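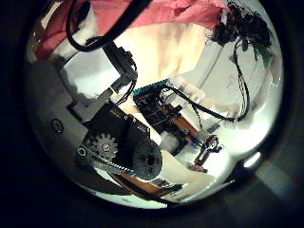

Cloth has a funny habit of never staying flat for long. You can smooth a T-shirt with both hands, pat it, tell it to behave, and by lunchtime it has wrinkles in places you never even touched! Grown-ups sometimes grumble about this, especially the ones who do the ironing, but wrinkles are really quite wonderful once you know what is going on inside them. Look at the pink fabric along the top of the picture, where the folds and creases catch the light. Each fold is a little hill, and next to every hill there is a little valley, and your eyes can find them all because the hills are brighter and the valleys are darker. If the pink cloth were pulled perfectly tight, you would see one plain stretch of color and not much else.

What is cloth made of?

If you have a magnifying glass (and if you don't, a pair of sharp eyes and a sunny window will do nicely), hold it over a dish towel. You should be able to see threads going up and down and other threads going side to side, over and under, over and under, like the paper place mats lots of children weave at school. That is called weaving, and cloth made this way is called woven cloth. Your socks are probably different. They are knitted, so the yarn goes around in loops, and loops can stretch, and that is how a sock gets over your heel without a fight.

Now, every thread is made of even smaller hairs called fibers, all twisted together. One fiber by itself is as weak as anything. Twist a whole crowd of them together, though, and you have a thread, and weave a whole crowd of threads together and you have something strong enough to carry home the potatoes.

Why does it bend so easily?

Try to fold a cracker and you get two pieces of cracker and a lot of crumbs. Cloth bends because its threads are thin and because they can slide past each other a tiny bit. When you push on one side, the threads shuffle along and the cloth pops up into a fold. When you pick up the corners, the middle is left with nothing holding it, so gravity pulls it down and it droops. People who sew have a lovely word for the way cloth hangs and droops, and the word is "drape." A silky scarf has a lot of drape. A stiff canvas apron has hardly any, and you can almost stand it up by itself.

A bag is cloth with a job

Somebody, a long, long time ago, worked out that if you join the edges of a piece of cloth you can put things inside it and carry them. We have been doing it ever since, for marbles and library books and wet swimsuits. The nice part about a cloth bag is that it changes shape to suit whatever is in it. A box is always a box, but a bag with a melon in it looks like a melon.

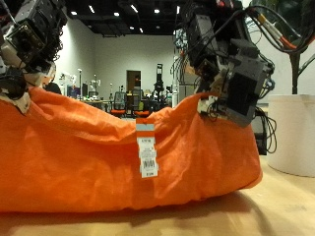 An orange fabric bag with its price tag hanging down the front.

See how the top edge dips in the middle and rises at both ends? That shallow dip is drape at work again, and you can spot more soft folds along the top. Now find the white paper tag. It hangs straight down against the orange, and near the lower part of it there is a barcode, the pattern of black and white lines that a store scanner reads. Paper and cloth are both bendy, but you can crumple a cloth bag and shake it out again, and if you crumple a paper tag it stays crumpled and looks sorry for itself.

Try it yourself

You will need a handkerchief or napkin, a sheet of paper and a flashlight. Squeeze the cloth into a ball in one hand and the paper into a ball in the other, and slowly count to 10. Open them both up and lay them on a table. Which one has sharper creases? Next, ask a grown-up to dim the lights, and shine your flashlight across the cloth from the side, very low down, so the light skims over the top. All the hills and valleys will jump out at you, even the teeny ones! Then shine it from straight above and watch what happens to the shadows.

When you have finished, you can fold the handkerchief in half, and in half again, and put it back in the drawer.

Written by Damián Alvarado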